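Schmink- und Krimskramskasten ausmisten und neu einräumen

Ich gestehe, mein Organizer stand monatelang auf der Kommode und war irgendwann nur noch ein Ablageplatz für Haargummis, Kassenzettel und einen einsamen Ohrring. Vor ein paar Tagen hatte ich dann genug und habe mir den Nachmittag freigeschaufelt. Weil mich Chae-won danach gefragt hat, wie ich das mache (ihrer sieht wohl noch schlimmer aus als meiner!), schreibe ich es mal auf.

Was ihr braucht

Einen Tisch, auf dem ihr euch ausbreiten könnt
Ein weiches Tuch und etwas Spülmittel
Wattestäbchen für die Ecken
Eine Tüte für den Müll
Einen kleinen Karton für alles, was woanders hingehört

Schritt 1: Alles raus

Und zwar wirklich alles. Ich habe früher immer nur ein Fach nach dem anderen gemacht und dabei das Zeug bloß hin und her geschoben. Kippt den Kasten aber bitte nicht einfach um, bei mir ist so mal ein Puder von Witkowska zu Bruch gegangen, und den Staub hatte ich noch im Oktober in den Teppichfransen.

Schritt 2: Auswischen

Lauwarmes Wasser, ein Tropfen Spülmittel, Tuch gut auswringen. Das tiefe Fach geht schnell, fummelig sind die flachen Mulden, da setzt sich der Staub am Rand fest. Mit dem Wattestäbchen einmal rundherum, dann trocken nachreiben. Helle Kästen verzeihen leider gar nichts, jeder Streifen Lidschatten bleibt sichtbar. Bei hartnäckigen Flecken nehme ich einen Klecks Zahnpasta, den lasse ich kurz einwirken.

Schritt 3: Sortieren

Jetzt macht ihr Häufchen: täglich, manchmal, nie. Der Nie-Haufen war bei mir peinlich groß. Eingetrocknete Wimperntusche, drei fast gleiche Lippenstifte von Fakulik, eine Handcreme, die ich nicht mal geschenkt mochte. Weg damit! Was noch gut und unbenutzt ist, kommt in den Karton zum Verschenken.
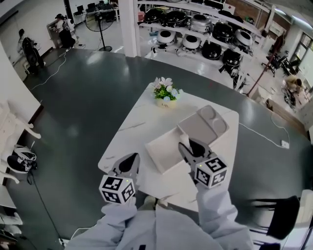 Schritt 4: Einräumen

Ich fange mit den kleinen Sachen an, die aufrecht stehen sollen, und stelle sie in den flachen Teil. Da komme ich am schnellsten dran, also gehört dort der tägliche Kram hin. In runde Vertiefungen passen Döschen oder Tiegel, probiert einfach aus, was nicht wackelt. Das tiefe Fach bekommt alles Hohe: Bürste, Haarspray, die große Flasche Reinigungsmilch. Stellt die hohen Sachen nach hinten, sonst werft ihr sie jedes Mal um, wenn ihr nach vorne greift.

Und lasst ein bisschen Luft. Wenn der Kasten gleich am ersten Tag randvoll ist, liegt nach einer Woche wieder alles obendrauf. Ich kenne mich.

Noch zwei Kleinigkeiten

Wer mag, legt in die flachen Mulden ein zugeschnittenes Stück Filz, dann klappert nichts. Meins war ein Rest von einem Skada-Untersetzer, 2 Minuten mit der Schere und fertig.

Und stellt den Kasten nicht direkt ans Fenster, Cremes mögen keine Sonne.

Beim nächsten Mal zeige ich euch, wie ich die Schublade darunter aufgeteilt habe, die ist noch eine ziemliche Baustelle.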